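Findings of the Inquiry into the Stoppage at Butberg

The sorting hall at Butberg had operated through the whole of September without a reportable event. On the night in question it held 1,764 parcels for Waritz, and at 04:10 the arm at Station Three closed upon the sixtieth of them and did not open again.

The arm was not damaged. Its grip had been set at 200 and was later found to be at 205, a difference the makers, Garrido, described in their letter as within tolerance. The parcel contained a clock. It was still running when the hall supervisor, Demetrio Gallardo, reached the station, and he recorded in the log that he could hear it through the card.

Mr Gallardo pressed the stop. The belts halted, the lamps turned amber, and the arm kept hold of the clock. He pressed the stop a second time and wrote down that he had done so. He then sat with the machine until the day shift came, although no rule required it.

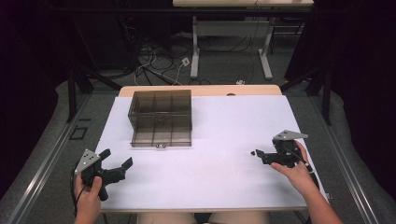 The Inquiry asked Zuritden to establish whether the fault lay in the arm or in what the arm had been taught. The lessons were accordingly given again from the beginning, by a person with a gripper in each hand, working with a very small part at a white board beside a divided plastic box. Mr Gallardo attended as a witness. He was invited to comment and asked only whether the arm had been shown how to let go as often as it had been shown how to take hold. The question was entered in the minutes without a reply.

Station Three was returned to service with its grip at 200. The clock was delivered to Waritz, who accepted it. Mr Gallardo has since applied to be moved permanently to the night shift, and the Inquiry sees no reason to refuse him.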